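Your Home Civil Defense Shelf, Without the Fuss

Ever since the government leaflet on what to do in a national crisis dropped through doors in Beaulieu last March, my inbox has been full of kitchen questions. I love it! This is my kind of subject: politics at the top of the page, tins and candles at the bottom. Whatever you think of the ministers who wrote the thing, the household part is very doable, and you can start tonight.

Start with what you eat

The leaflet asks for 14 days of food, and people panic and buy sacks of rice. Please don't! Look at what your family already finishes in a normal week and buy one extra each time you shop. Beans, noodles, peanut butter, canned peaches, crackers. Put the new ones at the back and pull from the front. I keep a strip of masking tape on the shelf edge with the month written on it, and when a month comes up we eat whatever is standing above it (some very odd suppers, all of them cheerful).

Pick food that's fine cold. If the power goes out you may not be able to heat a thing, and a can of chickpeas with oil, salt and a squeeze of bottled lemon is a perfectly good dinner.

Water

Food-grade jugs with a tight cap, stored low and out of the sun. Don't reuse milk jugs, they never come properly clean. Label each one "drinking" or "washing" so the kids know which is which. And keep a small hand funnel tied to one of the handles, or you'll be hunting for it in the dark.

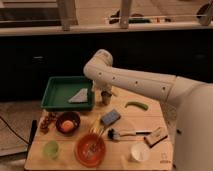

Raymonde Desjardins wrote in to say that her building did a trial evening with the lights off, and the thing everyone missed was a manual can opener. Half the floor had electric ones! She now tapes a cheap one to the inside of the cupboard door, and she keeps a written list of phone numbers next to it, for when the phones are flat.

I've copied both ideas. The phone list especially. Try saying your sister's number out loud right now and see how you do.

News when the internet is down

Get a radio that runs on batteries or a crank. Mine cost under $50 and lives on top of the fridge. Find your public station while everything is calm and mark the dial with a dot of nail polish. Store spare batteries outside the radio, in a jar with a lid, so a leaky one doesn't ruin it.

Rumors fly in a crisis, so we have a house rule: we don't pass on anything we've only heard from one place. My teenagers enforce this on me with great joy.

Cash and papers

Small bills, $5 and under if you can get them, in an envelope. Copies of IDs, insurance and prescriptions go in a zip bag, flattened so the bag seals. Check it when you change the smoke alarm battery.

Next time: blackout curtains from old bedspreads, and a reader's trick for keeping candle wax off the windowsill.

Raymonde Dufour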